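Open Afternoon at Enley, Traredgate

I went to the Enley open afternoon in March, mostly to see the packing side. Enley supplies corner brackets and small fittings to shelving makers, and the Traredgate site sends out 4,000 trays a month. There were 22 of us on the tour.

The first stop was a table with a black cloth over it and a tray in the middle.

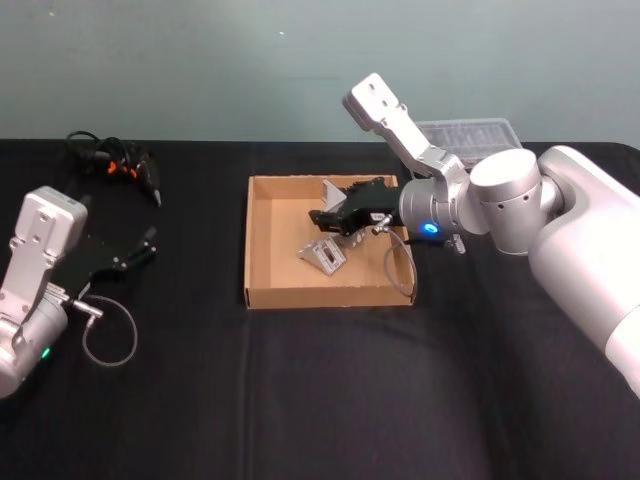
The packing table, first stop on the tour.

Savita Thakur showed us around. The trays come from Jalali, plain cardboard, shallow and open at the top. Enley used to buy a deeper box, but people had trouble reaching the parts at the bottom. 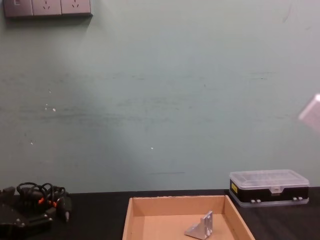
She passed a spare tray around and it was lighter than I expected. The walls are low but stiff enough to stack 7 high — any more and the lowest one starts to bow. The old boxes went 20 high, and she said the warehouse still complains about that.

We had time to ask about padding. They have dropped the foam for single parts and use a paper sleeve, added at the next bench. 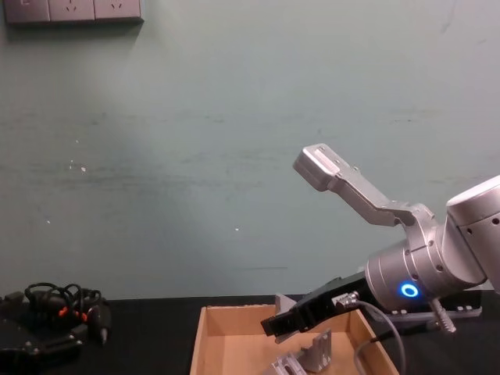 The brackets

The angle brackets were the part I came for. The one I saw in a tray was silver aluminum, a triangular corner piece, standing upright with plenty of space around it. Enley sells the same shape to Sareck in a larger size.

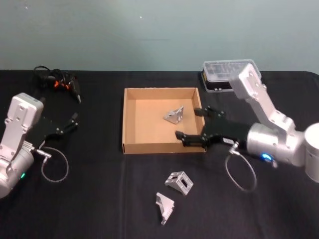 Savita Thakur said the larger size will get its own tray by summer, and that anyone who wants samples should write to the Traredgate office. I left my address. Coffee was at 3 p.m. in the canteen, and parking is behind the loading dock.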